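Wednesday, Girncombe workshop, bench log

Swapped the left wrist coupler before lunch. The old one had 3 mm of play at the fingertips, enough to miss a thin edge. New part is from Saltia, same bolt pattern, but the shaft hole needed a light pass with the reamer. Ran the left hand open and closed 80 times afterward with no load and the bolts stayed tight. Marked them with paint pen anyway.

Reflashed both hands after that. Right hand came up first time. Left threw error 1039 twice, then cleared after I reseated the connector at the elbow. Darcy Kereama had the same code last month and blamed the crimp. I want to redo that crimp before we do anything long.

Put the gingham cloth on for the afternoon, then the mixed objects. Arms at the ready pose, head angled down.

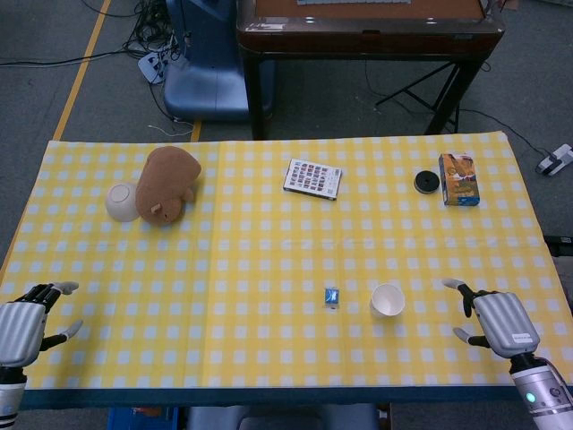 Table layout from the head camera, both hands in view at the near corners.

The flat card worries me most. The fingers have nothing to get under, and the cloth bunches if the hand pushes down. Darcy wants to try sliding it to the edge. The paper cup needs a lower grip force than what's in the config now. The bowl on its side should be a rim grasp, and it's touching the plush, so do the plush first.

Current limit on the fingers is set to 9 in the Jivholm config file. Leave it there until the crimp is done.

To do:
Redo left elbow crimp
Separate grip setting for the cup
Tidy the cables on the floor
Ask Stubbs if he still has the thin fingertip pads
Return the reamer to the metal shop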